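To: courtwatch-list
Subject: Re: Drikine warehouse case, sentencing moved?

Setsuko Ichikawa wrote:

> Does anyone know whether the sentencing in the Drikine warehouse case
> is still on for this month? The clerk's page said 9 a.m. and then the
> entry disappeared. I drove in from Colgate the last time it was put
> off and would like to avoid doing that again. Also, did the judge ever
> rule on whether the older burglary conviction could be used? I missed
> that hearing and my notes stop at the verdict.
>
> Setsuko

Setsuko,

It has been moved to September. I called the clerk's office this morning and was told the probation department asked for more time on the presentence report. Neither side objected. The new entry should be on the page by tonight, still 9 a.m., same courtroom. I would call the day before anyway.

On your second question, yes, she ruled. The older conviction comes in for sentencing purposes. The defense argued that it was too old to count and that the records from that court were incomplete. The state produced a certified copy of the judgment and the plea transcript, and she said that was enough. The jury never heard about it, so it shouldn't matter on appeal as far as the verdict goes.

For people who joined the list after the trial, a short recap. The fire was set at the Drikine storage building on Idisa Road on a Saturday night, a little after 11. The night watchman got out but died of his burns 34 days later. The state's case was that two men were paid to burn the place by a former partner who owed money on it. One of the two pleaded guilty and testified. The other went to trial and was convicted of second degree murder and arson. The former partner has been charged separately and his case has no trial date yet.

The plea deal is what most of the argument will be about. The cooperating witness is looking at 9 years. The man who went to trial is facing a minimum of 30, and his lawyer has filed a memo saying the difference is out of proportion because the witness was the one who bought the gasoline. The state's answer is that the witness came forward before he was charged and that without him there would have been no case against the former partner. I have read both memos. The defense one is long and repeats itself, but the part about the gasoline receipt is worth reading. It starts on page 12.

The full trial exhibit list is now open to the public. It has 227 entries. Most are phone records and bank statements. If you want to look at them you have to fill out the yellow form at the records window and they will bring up one box at a time. No copies the same day. They close for lunch from noon to 1 and they do mean noon.

A few people asked if the watchman's family will speak. His sister is on the list of people giving statements, and I understand a second relative has sent a letter from Chiba to be read aloud. I don't know who will be reading it.

Parking: the lot behind the courthouse is closed for repaving. The garage on the north side takes cards only. Phones have to be off in that courtroom, and the bailiff took one from a man in the second row during closing arguments, so please leave yours in the car if you can't remember to turn it off. Paper and pens are fine. Laptops need permission ahead of time.

I'll be there and will post notes the same evening. If anyone can cover the bail hearing in the former partner's case, please write to me off list. I can't do both.

One correction to my last set of notes. I wrote that the fire marshal's investigator testified for two days. It was one full day and part of the next morning. Thanks to the person who caught that.
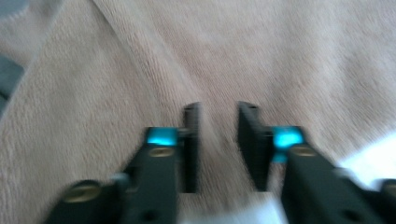
Black gripper over pinkish-beige terry cloth

The archive software still shrinks attachments, so if you send scans of filings, send them to me directly and I will put them in the shared folder. The two sentencing memos are in there now, along with the judge's order on the older conviction. The folder password is the same as before.

Kohei Fujimoto

--
To leave this list, send a blank message with "unsubscribe" in the subject line.
Please trim quoted text when you reply.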